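Mevwood front desk & mail counter — walk-through checklist, Wednesday, before opening

Floor by counter — OK. Mat lies flat now.

Exit path, 52 inches clear — OK, measured twice.

Outlet strip under counter — FAIL. Heater plugged into it again. Unplugged, tagged.

Extinguisher — OK, gauge in green. Tag initialed.

Counter edge, marble — OK. Ran a hand along it, no chips. Gets slick when somebody uses the spray polish, so plain damp cloth only pls.

Paper and mail — NEEDS WORK. Envelopes and loose sheets should be in the tray by closing, not left out on the stone. Cards go in the card slot, sorted by color.

Wastebasket — metal mesh, OK to keep. Plastic one from the back hall goes out, cracked at the rim. Empty at 7 every night, even if its half full.
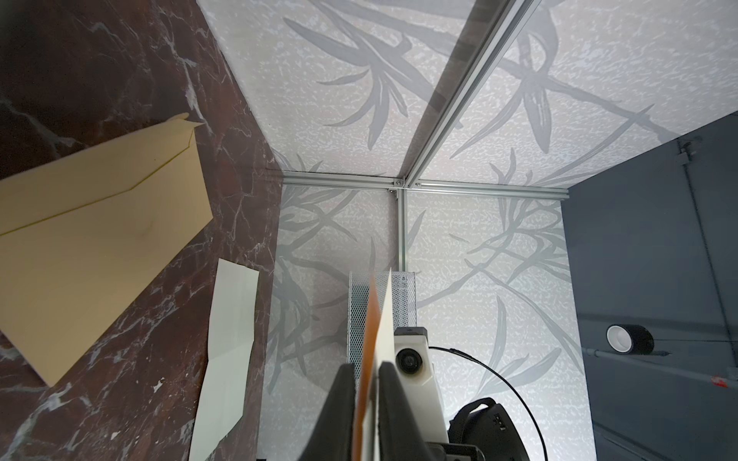 Vallari, mail side: we can't clear the counter by closing on heavy days, the Van Beek pickup comes after we lock up and the envelopes have to be out for them. Can we get a second tray?

Fine — second tray OK'd, order from Ruvport, same as the first. Until it comes use the shelf, not the marble.

Paper cutter — guard on, blade locked. OK.

Step stool — FAIL. One rubber foot missing. Took it to the back, dont use.

Storage shelf — rated 260 lb, label still readable. Heavy boxes to bottom, two need moving.

Lights — one tube flickering over the door. Reported.

Thermostat — 69, leave it.

Recheck the two FAILs and the paper item next walk-through. Initial the sheet by the phone when done.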